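Lifting, Carrying and Putting Down
Notes for session 4 of the Moving and Handling evening course
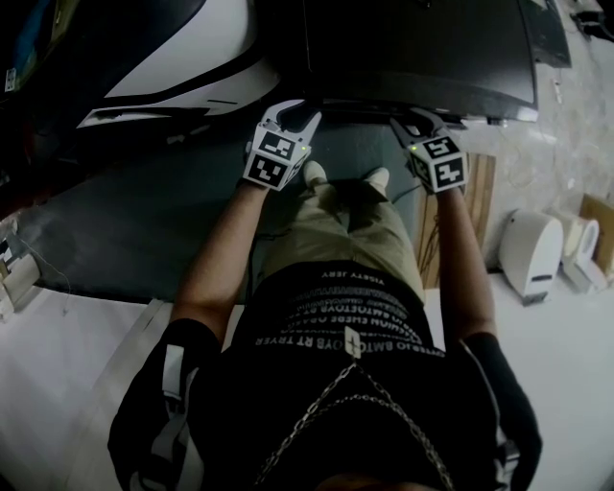 Last time we finished with the spine and I promised we would get on to the practical side, so these notes cover what we shall be talking through this evening, plus a few things I always run out of time for. Please don't feel you have to write everything down. Bring the notes back next time, though, as we'll use the load diagram again.

Where the load sits

If you remember one thing from the course, I'd like it to be the business of distance. A box held against your tummy and the same box held out at arm's length weigh the same on the scales, but your lower back feels them very differently. The muscles along the spine have only a short lever to pull on, and the load has a long one. Move the box further out and the lever gets longer still.

We can put some figures to this. Take a load of 17 kg. Gravity pulls on it with a force of 167 newtons, near enough. Hold it 0.2 metres in front of the base of the spine and the turning effect is 33 newton metres. Hold it at 0.6 metres and you have 100 newton metres, three times as much, and that's before we add the weight of your own head, arms and chest tipping forward – which is a good deal more than most people expect. Do have a go at the sum yourselves with something you lift at home, a bag of compost or a sleeping toddler.

Wide and flat things

Boxes are the easy ones. Doors, table tops, mattresses and sheets of board are harder, partly because you can't get the middle of them anywhere near you. With a panel lying flat, the weight is centred halfway along, so if you take hold of the near edge and try to raise the whole thing level you are working at the wrong end of a very long lever. It is far kinder to tip it up on to its far edge first and let the floor take half the work, then bring it upright and close to your side. Mind your fingers and toes when it goes back down.

If there are two of you, agree who is giving the word before either of you touches it. I know this sounds fussy. I used to work at the Gridgate depot, and most of the bumps in our accident book there came from one person setting off on "three" and the other waiting for "go".

Feet, knees and turning

Feet apart, one slightly forward, and pointing where you mean to go. Bend at the knees and hips as far as is comfortable, but there's no need for the deep squat you see on old posters; plenty of people can't get up from it without a load, never mind with one. Turn by stepping round. Twisting with the load in your hands is where many of last week's disc problems begin.

Looking down is fine while you find your grip. Once you've got it, lift your head and look ahead, and the upper back tends to follow.

Putting down

Rather neglected, this, and we're usually tired by then. Set the load down first and shuffle it into place afterwards. Leaning over a table to lower something exactly on to its spot brings back all that distance we were so careful to avoid.

For next time

Work out the turning effect for a 360 newton load held at 0.25 metres, and again at 0.5 metres. Then choose one job you do often and jot down where your feet go. A few lines will do – I'm not after an essay.

We're in room 517 again, and the kettle will be on beforehand for anyone coming straight from work.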